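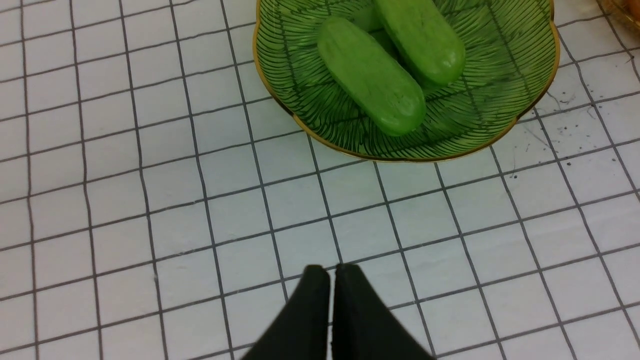 How to Put Together a Pretend Produce Counter

My kitchen is the size of a closet, so when I want the counter to look like a market stall I use fake vegetables and glass dishes (real ones go soft on me every time). Corrado Villa got me hooked on this, and I've been fiddling with it ever since August!

Before you start

Wipe the tile down with a damp cloth and get into the grout lines with an old toothbrush. Crumbs and stray hairs show up like crazy on white. I give it 3 passes and then let it dry while I dig through my bin of produce.

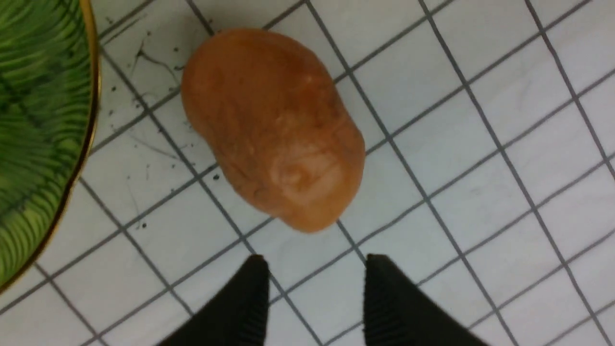
Potatoes are the easy part. I like mine straight on the tile, a little crooked, with plenty of bare space on one side. Keep the green stuff for the glass.

Filling the dishes

Step 1. Pick a dish with some shape to it. A wavy rim is great, and if there's a thin line of gold on it, even better. Green on green sounds dull, but I love it.

Step 2. Lay the cucumbers in on a slant, all leaning the same way, and let one tuck in behind the others. Peachy colors go in a separate basket off to the side.
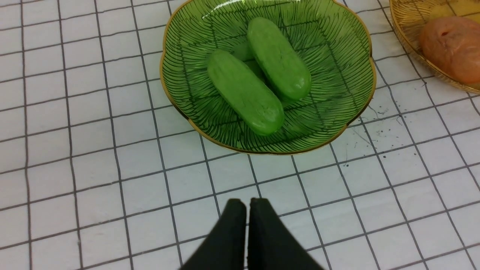

Step 3. Step back to the doorway and squint. Too crowded? Start pulling things out, one at a time. I usually end up going too far and putting half of it back, oh well.

Step 4. Try a single cucumber in the big glass bowl. You get the ribs in the glass and the grout lines going all zigzag underneath, and I could look at that all day.
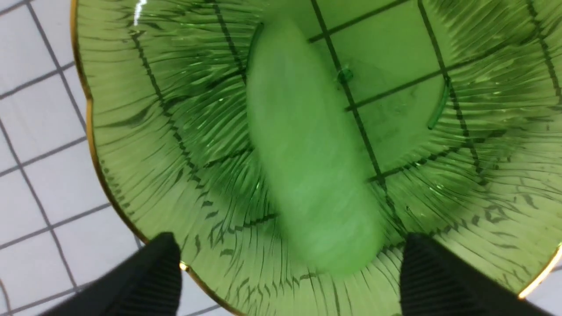

Page last changed: August, 3:32 pm

Added after a note from Urmas Rätsep: wash the glass by hand if it has a gold rim, and skip the scratchy side of the sponge.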